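Notebook, bench 2, Skarnano arm pair
July, started 9:20

Fault today: the right hand stopped answering in the middle of the peg board task. No alarm from the controller, the arm itself still held its pose, only the fingers did not follow the command. I write it down now while I remember the order of things.
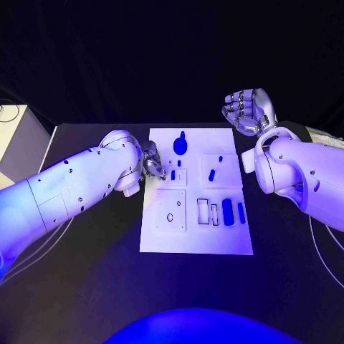
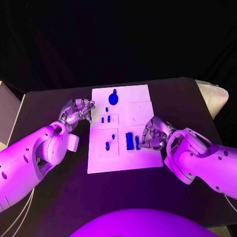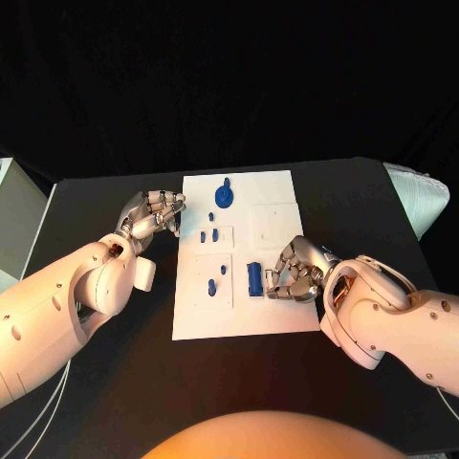

Peg board with the blue parts, both arms over the table, head view.

What I know from the log. The run was normal until step 1,475. After this step the finger command for the right hand continues to change, but the measured finger position is one flat line. The left hand is good for the whole run. The wrist and the elbow on the right side are also good. So I don't think it is the arm bus, it must be after the wrist.

The worse part is the safety side. The watchdog should compare command and position for the fingers and stop both arms when they differ too long. It did not stop. I pressed the red button by hand. I looked in the settings and the finger watchdog was switched off in the Ronum config file, probably since the last calibration, when we need it off. The arm watchdog was on, this is why everything looked green on the screen.

Tried so far:
- Power cycle of the right hand only. It came back, moved well for 20 minutes, then the same flat line.
- Other cable from the drawer. Same fault, so I put the old one back.
- Touched the connector gently with power on and arms locked -- the signal drops when the plug is moved to the thumb side. I could repeat this.
- Hand temperature in the log is 39 degrees at the stop. This is usual for us, so I don't suspect heat.

My guess is the socket inside the wrist, a tired contact or a bad solder joint. I did not open it. The Castellanos people asked us last time to not open the wrist without them, and the spare socket is at Sillum anyway. I will write to both after lunch.

Until this is repaired: right hand stays unpowered, left hand can be used alone at slow speed. Please do not run two-hand programs, also not "only for a short test".

Config: finger watchdog is on again, and I tested it with the left hand by sending a false position. It stopped both arms. The calibration script still switches it off and does not switch it on after. To change in the script, not done yet.

16:40 -- answer from Sillum, they have the socket and will send it. Nothing yet from Castellanos.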